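Jobs > Research and testing > Short contracts > Gripper trial operators

Last updated: October

Gripper trial operators wanted, paid, part time

Skirnham is comparing hand-held grippers and needs people to use them. Eight weeks, starting as soon as we have enough names. Ordinary household jobs, done over and over, with one pair of finger pads and then another. No engineering background needed, steady hands and patience are.

What you'd be doing

- Picking up small thin things (chopsticks, pens, straws) and putting them down where the sheet says
- Same task with both Skaso and Kokkinos pads, same number of goes on each
- Noting slips, drops and anything that felt wrong, in your own words. Short is fine
- Some two-handed work, one gripper each hand. Tiring at first, you get breaks

Sessions are 91 minutes inc. set-up. We have 38 places. Last round got through 1182 picks, we want 1350 this time so please only apply if you can do the full eight weeks.

Who we want

Over 18, any background. Left handers very welcome, we're short of them. You'll be kneeling or crouching for part of most sessions, tell us if thats a problem and we'll put you on the table tasks. Glasses fine. No long nails please, they catch on the triggers.

Pay and where

Paid hourly, travel on top within reason. Most sessions at our Budden site, some in ordinary kitchens nearby. First slot 9.30am, last one finishes before 6pm. Tea provided, lunch isnt.

Task 4, chopsticks on the floor, is the one most people find fiddly. One chopstick upright between the blue pads, a few more lying on the blanket, pink basket just beyond. If you can see yourself doing that for an hour and a half, get in touch.

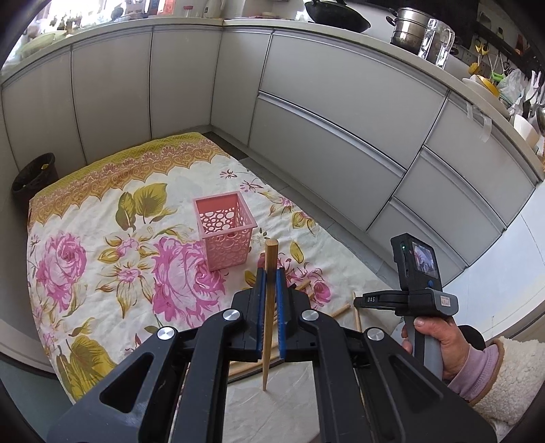

How to apply

Email the trials desk at Skirnham with "gripper trial" in the subject. Say which hand you write with, which mornings or afternoons you can do and wether you've done this sort of testing before. No CV. We reply to everybody, usually same week.

6 shares | 2 comments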